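Gatti Two-Finger Gripper Kit with Flutovau Bathroom Scene

Item no. GT-3,905
Sold by: Irnetti
Designed and packed at: Medton Shared Workshop
In stock, ships in two to four working days

Overview

The Gatti is a parallel two-finger gripper for small robot arms of the kind people build at home or in a shared shop. You print the body and fingers yourself, or order them printed, and the kit supplies everything else: motor, gear set, bearings, screws, controller board and cables. The finished gripper weighs 338 grams and measures 176 mm from the wrist flange to the fingertips.

Each kit also comes with a download code for Flutovau, the simulated bathroom we use for working out grasps. It loads the gripper on an arm with a tank lid, a small cabinet and a set of household items to pick up. If your arm is still in pieces on the bench you can start on the control code in the scene and move it over later. The joint limits and finger travel in the model match the kit with the standard fingers fitted.

Working in the scene

The default camera sits at the wrist and looks out past the fingers. Both fingers stay in view at all times, which takes up a fair amount of the picture but makes it easy to judge how close a tip is to something. A fixed camera on the other side of the room can be switched on in the settings file. You can run both, at some cost in speed on older machines. 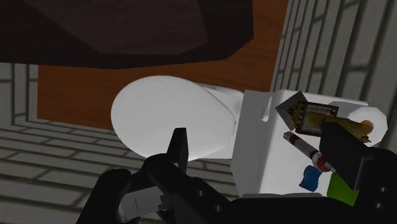

Wrist view in Flutovau, with the white cylinder and caddy beyond the fingers.

Start with the large white cylinder if you are new to this. It is smooth, has no handle and gives the fingers very little to hook on, so a bad approach angle shows up right away. The caddy is harder. Things lie across each other in there, and a gripper coming in at the wrong height will push on two or three of them at once. Set the approach speed low until you know your arm.

Objects have mass and friction values in a plain text file. We set them from kitchen scale weights and some guessing. Change them if yours behave differently. The friction on the sponge in particular was a compromise - a real one squashes, and the model is a rigid block.

What is in the box

Geared motor with encoder
Controller board, assembled and tested
Steel pinion and two racks
Four flanged bearings
Wrist flange, machined, with screws
Bag of M3 hardware, with spares
Cable set, 60 cm
Two strips of rubber fingertip pad
Printed quick start sheet
Download code for the Flutovau scene and the print files

Not in the box: printed parts, power supply, robot arm, hex keys. You will need 2 mm and 2.5 mm keys and a small soldering iron if you plan to shorten the cables.

Printing the parts

The body prints in four pieces and the fingers in two. Our own sets are black PETG at 0.2 mm layer height with four walls. PLA works for trying things out but creeps under the motor screws after a few weeks, and we do not recommend it for anything you plan to keep. Print the fingers on their sides so the layers run along the length. Fingers printed upright snap at the base.

Ream the bearing seats by hand before pressing the bearings in. If the racks bind when you slide them dry, the first thing to check is elephant foot on the lower body. A few strokes with a flat file will clear it.

Assembly notes

Allow an afternoon. The quick start sheet covers the order of steps, and the points below come up most often in support mail.

1. Fit the pinion to the motor shaft before the motor goes in the body. There is no room to reach the set screw afterward.
2. Both racks must be at full open when they meet the pinion. If one is a tooth off, the fingers will close off center.
3. Leave the wrist flange screws half a turn loose until the arm is bolted on, then tighten in a cross pattern.
4. Run the homing routine with nothing between the fingers.
5. Do not power the board from USB alone. The motor will stall and the board will report a false limit.

Approach and clearance

The tank lid setup is where most people begin with the fixed camera. There are five items in a group toward the back of the lid, close to the wall, and the space behind them is tight.
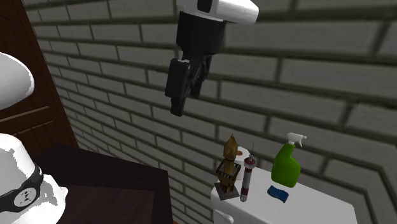 Render: Medton Shared Workshop / Flutovau

Come down from above and a little to the front. The spray bottle has a trigger head that sticks out to the side, so grip it on the body or the neck and keep the fingers clear of the trigger. The tower figurine is the tallest thing on the lid and stands in an open metal stand - plan your travel height from its spire. The paper roll is behind it, and with most arms it is easier to move the figurine first. For the sponge, which lies flat, you will want the thin fingertips (print file included) and a slow final approach.

The gap between the dark tabletop and the tank is a good parking position. The arm can hang there with the fingers pointing down, and it reaches either surface without folding back on itself.

Specifications

Type: parallel, two fingers, one motor
Mass: 338 g with standard fingers
Length: 176 mm, flange to tip
Supply: 12 V DC, 2 A
Interface: serial or CAN, set by jumper
Position feedback: encoder on motor shaft
Wrist pattern: four M3 on a 40 mm circle
Scene download: 2,224 MB unpacked

Compatibility

The controller speaks a plain serial protocol, and the command list is in the download. Example scripts are in Python. The scene runs on Linux and Windows. It will open on a laptop with no separate graphics card, but turn shadows off first.

The September board revision moved the power connector to the short edge. If you printed the rear cover from the older files, you will need to print that one part again. Everything else is unchanged.

Spares

Pinion and rack set, fingertip pads, controller board and cable set are all sold separately through Irnetti. Printed finger sets are made to order at Medton and take an extra week. State standard or thin fingers when you order.

Returns

Unopened kits may be returned within 30 days. Boards that have been powered up are covered for faults only. The scene download cannot be returned once the code has been used.

Page updated Thursday, October 23, 2025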